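**Subject:** Re: [bedding-care] Woven sleeping mats: storage and edge binding
**From:** Liv Skjelbred
**To:** bedding-care list

Frida Hjaltadóttir wrote on Sunday:

> We have taken over the linen room at Torside and with it a stack of woven
> bed mats, the kind with a coloured fabric border. They go on top of the
> mattress in the warm months and are supposed to come off in September. Last
> year they were folded in four and put on a shelf. Several now have a hard
> crease with broken cells along it, and on two the border has started to
> lift from the weave.
>
> 1. Can the crease be taken out?
> 2. Rolled or flat for storage, and with the face in or out?
> 3. Is it worth rebinding the edges or should we write them off?
> 4. The beds are made up with a blanket and a cotton throw over the mat. Any
> harm in leaving those on all day?
>
> Frida

Frida,

Taking these in order.

**1. Creases.** Broken cells stay broken. A crease where the cells are only bent will usually relax. Lay the mat face down on a flat bed, wipe the back along the fold with a cloth wrung out in plain water, put a clean sheet over it and weight it with boards overnight. Do not iron. I tried a cool iron through a tea towel on one of the Nyberg mats and the surface went shiny in a strip that never came back.

Check first how the mat is built. Some have small rigid pieces strung on cord, others are a continuous weave on a cloth backing. The strung type can be repaired by re-cording if you have a scrap mat for parts. The continuous type can't, at least by me.

**2. Storage.** Rolled, face out, on a core. With the face out the cells open slightly on the curve and are not pressed against each other. Märta Åberg argued the opposite on this list a while back for backed mats, on the grounds that the backing wrinkles on the inside of the roll. She is right that it wrinkles, but I have had no lasting marks from it. Use a wide cardboard core and tie with cotton tape in two places, well in from the border. Elastic cuts into the edge.

Before rolling, brush along the direction of the weave, then across it, and wipe with a damp cloth. Leave the mat on the bed with the window open until the back is dry to the touch. The back is slower than the face and is where mildew starts.
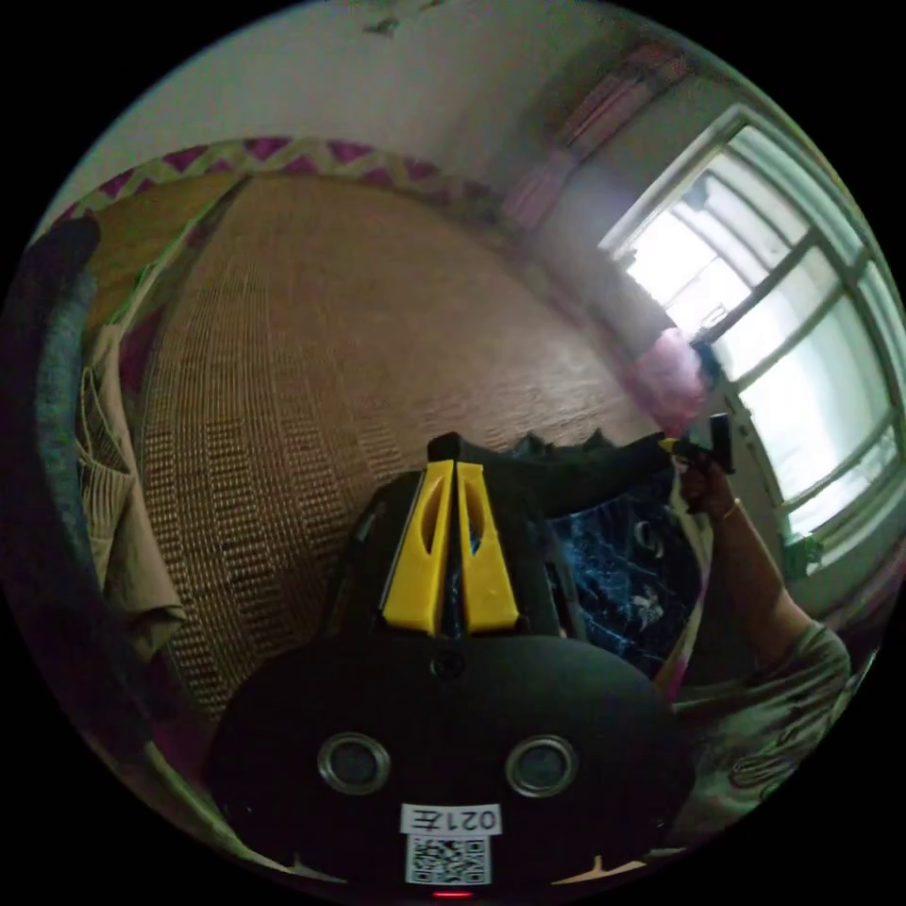
Borders take most of the wear on the side people sit on to put their shoes on. Turn the mat end for end every fortnight while it is in use and the wear is shared between the two long sides. Our log at Vutbridge shows 19 mats rebound over 7 seasons, nearly all of them on the sitting side, and nearly all before we began turning them.

**3. Rebinding.** Worth doing if the weave under the border is sound. Lift a short length and look. If the ends of the weave are still held by their own stitching, the border is only a cover and can be sewn back by hand with polyester thread, using the old holes. If the ends are loose, run a line of machine stitching just inside the edge first, with a long stitch so you don't perforate the material.

For replacement binding, Plornico sells a plain cotton twill tape that folds evenly at the corners. A patterned border is harder to match. I don't try. I replace the full length of one side in plain tape, so there is no join halfway along. Wash the tape before you sew it on, or it will shrink later and pull the mat into a curve. Colour is a separate problem. Pinks in particular can run, so test the old border with a damp white cloth before wiping near it.

**4. Blanket and throw.** No harm in dry weather. In humid weather fold them to one side during the day and let the mat air. A heavy blanket left in a heap on one spot will hold moisture under it, and the mat will darken there. A light cloth matters less. Zips and press studs on covers should face away from the mat.

On writing them off: our rule is that a mat goes when the damage is in the part a person lies on, or when the repair would run past 260 cm of binding. The second figure is only there to limit sewing time and you may want a different one.

Sixten Sjögren has a drawing of a wall rack for the rolls, with the cores carried on dowels so that nothing rests on the mats themselves. He posted it as an attachment and the archive seems to have dropped it. Sixten, could you send it again, preferably as a PDF?

Liv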